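Foro Bikis › Manipulación y aprendizaje por demostración › Prendas: ¿pinza en mano o teleoperación?

Tema iniciado por tornillo_m3

tornillo_m3
08/12/2024

Buenas. Estoy montando un conjunto de demostraciones para doblar ropa y tengo que decidir cómo seguir. En octubre grabé 103 episodios teleoperando los dos brazos con el kit de Feldale (líder y seguidor, sin retorno de fuerza). Camisetas y toallas, bien. Con los jerséis de punto me desespero: tardo muchísimo en coger el borde de la manga y casi siempre pillo también lo que hay debajo.

La alternativa es grabar con pinzas de mano, sin robot, y pasar las trayectorias después. ¿Alguien ha comparado las dos cosas con ropa gruesa? Mi política actual falla sobre todo en el primer agarre.

gallineta
Yo he pasado por las dos. Para ropa me quedo con la pinza en mano. Notas en los dedos cuándo la tela se resiste y corriges sin pensar. Con el líder de Feldale eso no lo tienes y acabas haciendo movimientos raros, con paradas en el aire, y la política aprende las paradas.

Otra ventaja es que puedes grabar en cualquier habitación. Mi conjunto tiene 700 episodios, casi todos en dormitorios y encima de la cama, con la ropa de cama que hubiera puesta.
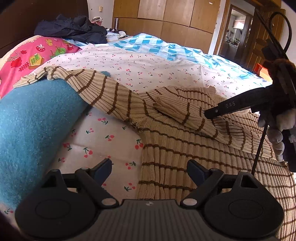
Jersey de punto a rayas sobre la cama, con las dos pinzas. La manga cruza por encima de la manta.

Ese tipo de episodio es el que más me ha servido para el primer agarre. Hay sábana estampada, mantas y colcha además del jersey, y el modelo tiene que separar la prenda de todo lo demás. Si solo entrenas en mesa lisa, luego coge la sábana.

r_oblicuo
No estoy de acuerdo en lo de que la pinza en mano sea mejor sin más. Los datos salen más naturales, sí, pero luego el robot no llega. Una persona gira la muñeca y mete el codo donde quiere. Nosotros tuvimos que tirar 3 de cada 6 episodios en la primera tanda porque la cinemática inversa no encontraba solución o pasaba pegada a una singularidad.

Con teleoperación todo lo que grabas es ejecutable por definición. Es lento, pero no se tira casi nada.

gallineta
¿Qué brazo usabais? Y sobre todo, ¿dónde poníais la base al hacer la comprobación? A mí me pasaba lo mismo hasta que dejé de fijar la base en un punto y empecé a buscar la mejor colocación por episodio. Bajó mucho el descarte.

r_oblicuo
Base fija, porque el robot real está atornillado a una mesa. No puedo mover la mesa para cada jersey.

gallineta
Vale, entonces es otro caso. Con base fija marcaría en el suelo dónde se pone la persona y le pediría que no se moviera de ahí.

femoral_izq
Añado una cosa que no ha salido: la ropa clara de punto y el contacto con los dedos. Si las yemas son rígidas y entran en ángulo, el acanalado se engancha por una sola hebra y parece agarre bueno en la imagen. En el robot se suelta al levantar. Nosotros usamos yemas blandas de Haberkorn y repetimos los episodios en los que el puño no quedaba bien metido entre las dos.

Y revisad los tiempos. Con dos pinzas, si los relojes van desfasados, el tirón de una mano llega tarde respecto a la otra. En una toalla no se nota. En una manga sí.

tornillo_m3
Gracias a los tres. Mi base también es fija, así que me preocupa lo que dice r_oblicuo. ¿Tiene sentido mezclar? Dejar lo teleoperado para toallas y camisetas y grabar en mano solo los jerséis.

r_oblicuo
Mezclar sí, pero no separes por prenda. Si los jerséis solo aparecen en un tipo de dato, el modelo te va a asociar una cosa con la otra. Graba algo de cada prenda con los dos métodos aunque sea poco.

gallineta
En eso coincido. Y usa la misma pinza y la misma cámara en el robot que en la mano. Si cambias las yemas, cámbialas en los dos sitios.

nube_de_puntos
¿Con qué sincronizáis? Yo uso el grabador de Femura y cuando la pinza se acerca mucho a la tela pierdo el seguimiento visual. Solo veo manta y se va la pose.

femoral_izq
Lo mismo nos pasaba. Empieza cada episodio con un barrido lento de la habitación antes de bajar a la prenda, y procura que se siga viendo algo del fondo mientras trabajas. Con muebles y puertas a la vista aguanta bastante mejor que contra una pared blanca.

nube_de_puntos
Probaré lo del barrido.

tornillo_m3
Me pongo con una tanda pequeña de jerséis en mano, con los pies marcados en el suelo, y paso la comprobación de alcance antes de grabar más. Cuando tenga el porcentaje de descarte lo pongo en este mismo hilo.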